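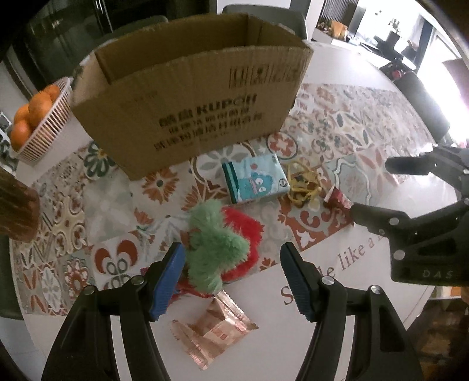
STURBRIDGE, 2018-06-12

The toy library on Hanrahan Street wants 2,000 dollars from the town to add "learning value" labels to its shelves. I have my doubts. A stuffed animal will now carry a score out of 10, worked out by a firm called Prano from a checklist I have asked for twice and still haven't seen.

What would the score tell a parent? Prano's brochure says children in Wutlow borrowed more toys after the labels went up. Maybe so. Wutlow also opened its library on Saturdays that same month, and the brochure skips over that.

Kids pick toys for reasons of their own, and a green fuzzy thing can beat a counting set any day of the week. I'd spend the money on longer hours. The vote is in September, and I would like to read the checklist before then.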